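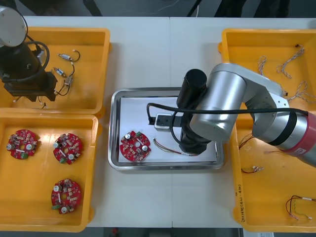 How often should you descale a drip coffee maker? Every 2 months if your tap water is hard, and twice a year if it's soft. The light on the front of the machine is a timer on most models and knows nothing about your water.

Search this site Enter keywords Go

How to descale a drip coffee maker without buying the kit
Updated 10 December 2022

I have owned a Matlow ten-cup for long enough to have been sold three kinds of descaler for it. The bottle that came in the box was mostly citric acid and water. You can get a bag of plain citric acid in the canning aisle for less, and it will last you years.

What you need
Citric acid powder, food grade
A measuring spoon
A jug
Fresh cold water

Before you start, check the manual. A few makers say no to acid of any kind where there are aluminum parts, and I would take their word over mine. If the manual only says to use the maker's own product, read the label on that product and see what's in it.

1. Empty the machine. Take out the paper filter and the water filter if there is one. Charcoal filters don't like acid.

2. Stir two level tablespoons of citric acid into a quart of cold water until you can't see any grains. Recipes that call for half a cup are a waste of powder.

3. Pour it into the tank and start a brew. When half has run through, switch off and leave it for 30 minutes. Some pages tell you to leave it overnight. I tried that once in August and could see no difference, apart from having no coffee that morning.

4. Switch on again and let the rest run.

5. Throw it all out and run two full tanks of plain water. Taste the second one. If it's sour, run a third.

What about vinegar? It works, slowly, and your kitchen will smell like a pickle jar. The rinsing takes longer too. I used it for years and wouldn't go back.

What about the tablets? I bought a box from a shop called Grandcombe that promised 1,000 more brews from an old machine. I don't know how anyone would check that. They fizzed nicely and did the same job as the powder.

How do you know it's done? Time a full pot before and after. Mine had crept up to a slow, spitting brew, and afterward it ran at its old speed. If yours takes just as long as before, do it once more. After that I'd suspect the pump or heater, and more acid won't fix either one.

Don't mix citric acid with bleach, ever, and keep the solution off marble counters. It etches them.

Contact us | Copyright Indance Home Pages | Back to top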